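Shared workshop on Posteck Street finishes its second pair of hand-held grippers

Jun 21, 2022

The members of the Villaseñor workshop, who have been meeting over the old print shop on Posteck Street since last November, now have a second working pair of their hand-held grippers, and they could hardly be more pleased about it. The project goes by the name of Nusto, and it began, as so many good things up there do, with a chat over coffee about whether a robot could learn to tidy up by copying a person's hands.

Each gripper is a gray body you hold yourself, with two cupped finger pads at the front that close on whatever you are reaching for. The pads took the longest (the group went through 8 versions before they found a shape that everyone liked), and the inner faces have a textured mesh so that cloth doesn't slide away. A patterned cube on top helps the software keep track of where the tool is and which way it is pointing.

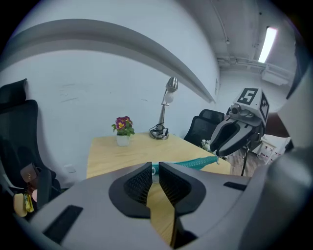 Soft things are still the hard part. A cup or a block more or less stays the way you left it, but cloth folds and bunches up and never lands the same way twice, and a zipper adds a whole new set of troubles. The group plans to spend the summer on zippers, buttons and dish towels, with 20 short practice runs for each, before anyone tries handing the job over to the robot arm.

Money has been tight, though not as tight as you might think. Ultix, the hardware store two doors down, gave the workshop a good price on screws and springs, and the rest came out of a bake sale that went a great deal better than expected, lemon bars especially.

The workshop holds its next open evening at 5 p.m. on the first of the month, and neighbors are welcome to come up the back stairs and try a gripper for themselves. Children should bring a grown-up along.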